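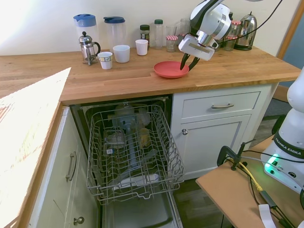

Counter this morning, wooden strips running left to right.

Re-oiling a wood strip countertop, hardwax or plain oil?

ostach_bench
Kitchen top, solid wood strips, originally finished with Fanow plain oil. I have wiped on a coat every January. The finish now goes dull within weeks and water marks stay by the sink. I want to sand back and change to a hardwax oil. Questions: what grit do I stop at, and do I need to get all the old oil out first?

grainraiser
Start at 100 and stop at 150. Do not go finer on a top that gets hardwax. The surface closes up and the product sits on it in a film that scratches. The old oil deep in the wood is not a problem once cured. You only need clean fibers at the surface.

tmk332
Disagree on 150. I stop at 180 on beech and 150 on oak. Grit depends on the species and OP has not said what it is.

ostach_bench
Sold to me as beech. Pinkish brown, small flecks.

grainraiser
Beech, then 180 is acceptable. I would still do 150. Wipe with a damp cloth after the last pass, let it dry, and knock the raised fibers down by hand with the same grit.

lowsheen
I would not change at all. Hardwax is harder to spot repair. With plain oil you sand the mark, wipe on more, and the edge of the repair disappears. With hardwax you get a visible patch unless you do the full length of the strip. Once a year is too seldom next to a sink. Do that area every two months.

tmk332
Spot repair on hardwax is fine if the coats were thin. People put it on like varnish and then blame the product. 2 coats, buff off everything that has not soaked in after 20 minutes.

lowsheen
I have done 2 thin coats as directed. The patch still showed from the doorway.

ostach_bench
Sander is an old Grindix orbital. Is the front edge going to be a problem?

grainraiser
Do the edge by hand with a block. An orbital will round it over and you will go through the corner faster than the face. End grain takes more oil, so keep feeding it until it stops soaking in.

pelle_w
Lay the used rags flat outside to dry, or put them in a metal can of water. Oily rags in a pile can self-heat and catch fire.

ostach_bench
Noted. I will test both finishes on the sink cutout, which I still have, and post the result.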